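The Chair's Casting Vote

The clerk had put the heaters on at four, and by the time the parish council sat down at half past six the hall at Surnlow was too warm for coats and too cold without them. Beryl Bunting kept hers on. She had been chair since March and had not yet got through a meeting in under two hours.

Item one was the minutes. Item two was the bus shelter, which was put off again. Item three was the Rilley footbridge.

"The county will give us the bridge for nothing," said Onni Honkanen. "After that it's ours. Paint, boards, insurance, the lot."

"And if we say no?"

"They take it down."

He had walked over it that afternoon and written his findings on the back of the agenda. Two boards were soft at the Mandon end. The handrail moved if you leaned on it. He read this out slowly and passed the paper to his left, where it stopped at Mr Kiiskinen, who had sold his field beside the river and was known to be against spending money on anything near it.

"Who uses it?" Kiiskinen asked.

"There's a petition," said the clerk. "157 names."

"How many of them live here?"

The clerk did not know. She said she could find out, but it would take her past the county's deadline of 23rd October, and she was only paid for 6 hours a week.

Beryl looked at the public seats. Two women from Mill Row had come in their work shoes. A boy of twelve or so sat by the door with a school bag on his knees. She asked if anyone wished to speak. One of the women stood up and said that without the bridge it was the main road or nothing, and that she had walked the main road in the dark and would not do it again. Then she sat down. The boy said he went over it to get to his nan's.

"What would it cost us?" Beryl said.

"1000 pounds to put right," said Onni. "Then 200 a year, if we're lucky."

"We are not lucky," said Kiiskinen.

They argued until the tea urn clicked off. Kiiskinen wanted the money kept for the burial ground wall. Onni said the dead could wait, and was asked to withdraw it, and did. When the vote came it was three for and three against, and everyone turned to the top of the table.

Beryl had grown up on the Mandon side. Her father had carried her over that bridge when the road flooded, with her shoes in his coat pocket, and she had lost one of them in the river all the same. She did not think this was a thing a chair ought to mention. She turned the agenda over and read Onni's note again, the soft boards and the handrail.

"For," she said. "With the boards done before winter."

The clerk wrote it down. Kiiskinen asked for his name to be recorded against, and she wrote that down too.

"Item four," said Beryl. "Dog bins."

The two women got up quietly and went out. The boy stayed where he was, and it was some time before she understood that he was waiting for the rain to stop.
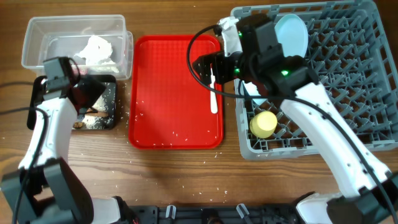 It stopped at ten to nine, during any other business. He picked up his bag, nodded to her as if she were a teacher, and set off down the lane towards the river.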